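Notebook, T. Stougaard
June, entry 16
Started 09.40

Subject: drift in the conductivity readings, rinse water loop, Luangrath line.

Carried on from entry 15. The Vumari meter still reads high against the bench standard after a night's standing. Checked with fresh 147 microsiemens solution at 25 degrees: meter gave 153, then 152, then 153. Bench meter gave 147 each time. Cell constant in the menu unchanged from commissioning, so nobody has been in and edited it.

Amnuay suggested the temperature probe. Put both probes in the same beaker with the stirrer on. They agreed within 0.2 degrees over a quarter of an hour. At 2 per cent per degree that gives less than one microsiemens, so it does not cover the gap. Temperature compensation ruled out for now.

Cell pulled and looked at under the lens. Thin whitish film on the inner electrode, none on the outer. Soaked in dilute citric acid for 20 minutes, rinsed three times, dried with air. Film gone from the lower half, still there at the top -- the acid level was too low in the tall beaker. Repeat with the short one.
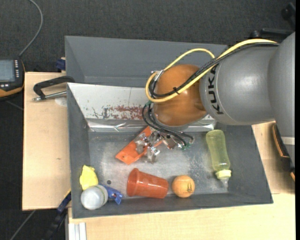

Second soak, 20 minutes, cell fully under. Rinsed as before. Readings in the same standard: 148, 148, 147. I would call that recovered. Refitted at 11.25 with a new O-ring, old one flattened on one side. Part number on the bag is 2929, to be added to the spares sheet, which still lists the Orkeck one.

Open point is where the film comes from. Usa thinks hardness getting past the softener late in the cycle. Her log has regeneration every 400 litres but the counter was reset in the spring and I can't find a note of the starting value. Siriporn has a sample from the softener outlet, taken at 08.15. Result to be pasted in here.

Do not change the cell constant to make the numbers match. Jirayu did this on the Brurkilari loop last year and we spent a week undoing it.

To do:
Read at 14.00 and 16.00, same standard, same beaker.
Leave standing overnight, read before the pump goes on.
Ask Usa for the softener counter value.
Order citric acid, one bottle left.

14.00 -- 148.
16.00 -- 148. Temp 24.8. Pump off 16.10, valve 3 left open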